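Clesgate Stone Surfaces opens a second showroom in Usterby and starts offcut program for small kitchens

USTERBY – Clesgate, the family company which supplies stone benchtops and paving to home owners and small builders, will open its second showroom in Usterby in February. At the same time the company starts a new program, under which customers with small kitchens and laundries can buy offcuts at a reduced price.

The new showroom is in the former Nwankwo furniture store, close to the railway station. It has 87 full-size slabs on display, and a separate room where visitors can compare samples under warm and cool light. Entry is free and no appointment is necessary, but people who want advice on measurements are asked to telephone first.

"Many of our customers were driving more than an hour to see a stone which they would then look at every morning for the rest of their lives in that house," said Samina Afridi, managing director of Clesgate. "They came with a cupboard door under the arm and with two tired children. We have wanted to come closer to them for a long time, and now we have found a building with a floor strong enough."

The offcut program is the result of a count which the company made in its yard last winter. The staff found 1207 pieces of stone which were left over from earlier orders and were too good to be crushed. Most of them are granite, and the others are marble and slate. Each piece has now been measured, cleaned and given a number, and the list will be available at the counter in both showrooms. 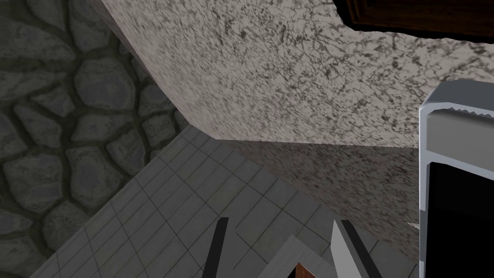
A customer who finds a suitable piece can reserve it for 20 days without paying a deposit. The price includes cutting to size and polishing of one long edge. Cut-outs for sinks and taps are charged separately, as they are for a full slab. Delivery inside the Usterby area is included for all benchtops, also those which are made from offcuts.

Ms Afridi said that the program is meant especially for people who renovate one room at a time. "A person with a narrow kitchen does not need a whole slab, but until now they had to pay for one, or they had to choose a different material. I have myself a very small kitchen, so I understand the disappointment."

Clesgate also sells paving stone for driveways, courtyards and garden paths. This part of the business will stay at the original yard, where there is room for trucks to turn. Samples of the most popular colours can be seen in Usterby, and orders can be placed there and collected from the yard.

The company has been asked often how stone should be looked after, and it has therefore prepared a short care guide in plain language. The guide recommends a soft cloth, warm water and a mild soap for daily cleaning. Vinegar and lemon juice should be wiped from marble without delay, as they can leave dull marks. Granite is less sensitive, but in many cases it should be sealed again from time to time, depending on the stone and on how the kitchen is used. Printed copies can be taken home from both showrooms.

For the first 3 weeks after the opening, visitors to Usterby can bring a drawing of their kitchen and receive a written estimate on the same day. The drawing can be made by hand, but the length and depth of each bench must be written on it in millimetres. It is also helpful to mark the position of the windows, the stove and the power points.

The fitting of all benchtops in Usterby will be done by Skorkach, the local installation firm which has worked together with Clesgate on earlier projects in the region. Skorkach will also remove and dispose of old benchtops for customers who ask for this when they place the order.

The showroom will be open from 9 am to 5 pm. Parking is behind the building, and the rear entrance has a ramp for wheelchairs and prams.

About Clesgate
Clesgate supplies natural stone for kitchens, bathrooms and gardens. The company cuts and polishes the stone in its own workshop and sells both to private customers and to builders.

Media contact
Samina Afridi, managing director, Clesgate
Interviews and visits to the workshop can be arranged through the Usterby showroom.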